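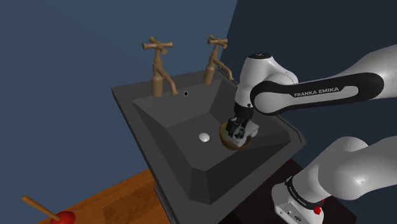 Slide 1: sink with two pillar taps, computer rendering

Good afternoon, and thank you to Melati Khoo for the invitation. My talk is on saving water in old rental buildings.

(Wait for the door to close.)

In March we read the meters of 53 apartments in the Agbeko building. One apartment had used 942 liters in a single day – the tenant did not know it. The cause was a toilet valve.

Ask the room: who has read their own meter this year?

Next slide. Three places where water is lost: toilet, water heater, garden hose. Speak slowly at the toilet part, people like to write down the dye test. Put food color in the tank, wait, look in the bowl.

Costs. A repair visit from Clikberg can save a household up to 1,000 liters in a week. Do not promise this number for new buildings.

Mention that Fouad Chamoun made the tenant letter and that it exists in 2 languages. Copies are on the table near the coffee.

If time is short, skip the garden hose and go to questions.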